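Went to the county budget hearing last night, the first one I've sat through from start to finish. It began at six and I got home after ten.

The fight this year is over the public defender's office. Uliana Bondarchuk, who runs it, asked for 3 more attorneys. She has 12 now, and she told the board they closed 400 cases since October. The board's draft gives her none. The money goes to the new roof on the Brostness annex instead, plus a software contract with a company named Grolline that I still don't understand.

I had the agenda open on the table this morning and started writing this before breakfast.

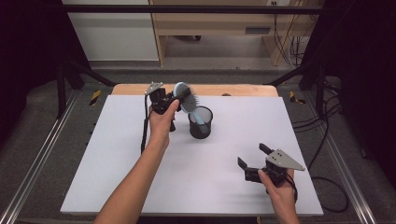
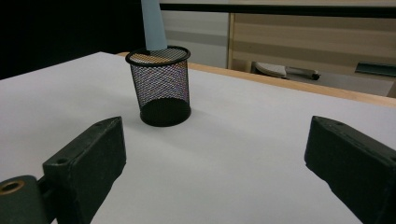
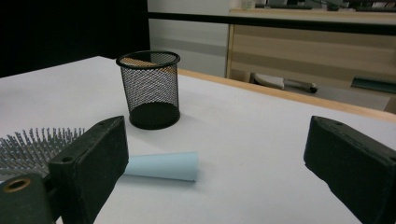
Public comment got two minutes a person. Khrystyna-Mariia Kovalchuk used hers to ask why the annex needs a roof when half the staff moved to Trekosby in the spring. The chair said he would look into it. He said the same thing to the next two speakers, and wrote nothing down that I could see.

My own view is that the attorneys should come first. People are waiting in jail for a lawyer to read their file, and the roof can be patched for another year. I said that, badly, and sat down with a minute left.

The draft is 56 pages and the clerk has paper copies at the front desk. The court items are toward the back, after the road money. The vote is at the next meeting, same room, and you have to sign up before six if you want to speak.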